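Moving out of the Cuevas place, the long version

December 21, 2024

Ok so I promised an update and then didn't write one for weeks. Typing this between boxes. Forgive the mess.

Short version – we're out. Keys handed over, deposit pending, back hurts.

Long version. The lease at Cuevas was up and they wanted a new one at a price I'm not going to repeat because it makes me mad. We'd been talking about leaving since July anyway. The parking. The upstairs neighbor with the treadmill. The laundry room that ate quarters and then when they finally put in card readers it ate the card balance instead. Enough.

So. Packing. I've moved six times as an adult and I still do it like a raccoon. First week I was good. Labels on everything, marker on two sides, a list on the fridge. Second week it was "KITCHEN MISC". Last two days it was "???" and one box that just says "no". I have not opened "no" yet.

Stuff I'd do again:

Used the plastic totes from Kineck instead of buying cardboard. You rent them, they drop off 30, you stack them by the door when you're done and they come get them. Lids fold shut, no tape. One had a cracked handle but whatever. They were a day late for pickup, I called, they came.

Clothes stayed on hangers, trash bag over the whole bunch, tied at the neck. Old trick. Still the best one.

Sold the sectional before the move and not after. It would not have made it around the corner in the new hallway, I measured it three times hoping for a differnt number.

Stuff I would not do again:

Booking the truck late. All that was left was the 13 foot one and we had to do two trips across town at rush hour. Second trip was mostly plants and bad moods.

Packing the coffee maker. Why. Went in the first box on the last night, which meant it was at the very back of the truck, which meant gas station coffee at 6am and again at noon.

Leaving the hall closet for last. Every apartment has one of these closets. I found a tent. I don't remember owning a tent.

The money part, since people asked last time. Truck and gas and totes and pizza and the new shower curtain and all the dumb little things came to just under 2,000. I'd budgeted less. The sneaky one was the elevator fee at the new building, 80 bucks to reserve it for a morning, and you have to give them the form ahead of time or they make you pick another day. Read the move-in packet. I skimmed it and found the elevator thing by luck, on page whatever, under pets.

Internet was its own saga. Colteck said I could transfer service, then said I couldn't, then said I could but with a new account and a new modem. Sat on hold so long I painted the inside of a cabinet. First coat anyway. In the end it came on by itself at dinner time and I didn't touch anything for an hour in case it changed its mind.
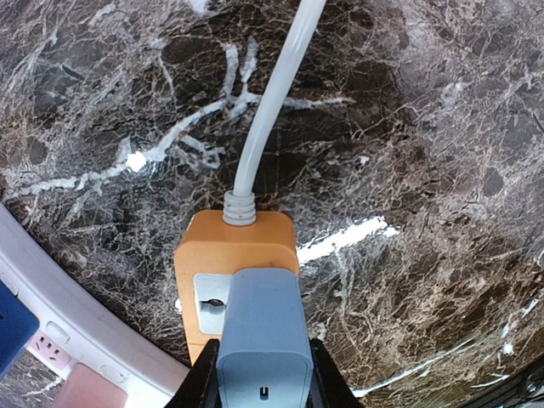

The new place is smaller and I like it more. Better light in the morning, and the windows open all the way, which they never did at Cuevas. Bedroom is tiny. Bed goes in one spot and one spot only. The kitchen drawers are deep enough for the big pots so I got to skip the pot rack idea, which was a bad idea, I was going to hang it myself.

Things still not done: curtains, address change for the bank, finding the box with the good knives. Also the bathroom shelf. I ordered one from Pokia and it came with two left brackets. They're sending a right one. Until then it's leaning on the wall and everybody has to be carefull around it.

Oh and the mail. Do your mail forwarding BEFORE you move, it takes longer than you think to kick in. I did mine the night before and I've been driving back to Cuevas every few days to check the old box like some kind of ghost. Got two catalogs and somebody else's dentist reminder.

Also if you had dinner plans with me this month and I went quiet, sorry. It was this. Come over in January, there will be chairs by then. Probably four chairs. Bring a knife.

Gotta go, they want the last of the totes by the door by five and I'm still using three of them as a nightstand.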